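Support > Data Collection > Bin Picking > Open tickets

Ticket 1776 - grasp episodes saved with wrong label
Site: Stemard, cell 2
Priority: normal
Collector build: Sistow

Since the December update a chunk of the pick episodes come out tagged "empty grasp" when the object clearly went over to the other side. Counted 37 in the last batch. Policy training on Drurnska picks these up as negatives so we need it sorted before the next upload.

Tried so far:
- restarted logger, no change
- re-zeroed gripper width, no change
- swapped to the other object set - same thing, slighly worse on small stuff

Current object set below, pick side is the big compartment.

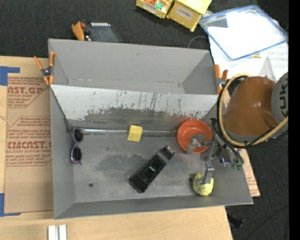 Cell 2, gripper over the bowl and the lumpy yellow object. Far compartment empty.

Worst offenders are thin items. Sunglasses fail nearly every time, the black handheld thing maybe half. Bowl is fine. Looks to me like the closed-width threshold is set too high and anything held by a thin edge reads as nothing in the fingers.

Update, 14:20 - dropped threshold from 3 mm to 2 mm, ran a short batch. Sunglasses now labeled right. Bowl still ok. Have not tryed the block yet.

Can someone on the Fitzgerald side confirm the default changed in the update? Also need a way to relabel the old episodes without re-recording. Leaving open til then.

Status: waiting on reply

Related tickets
Logger drops last frames of episode
Gripper width drifts after long runs
How to exclude a batch from upload
Reset motion starts before label is written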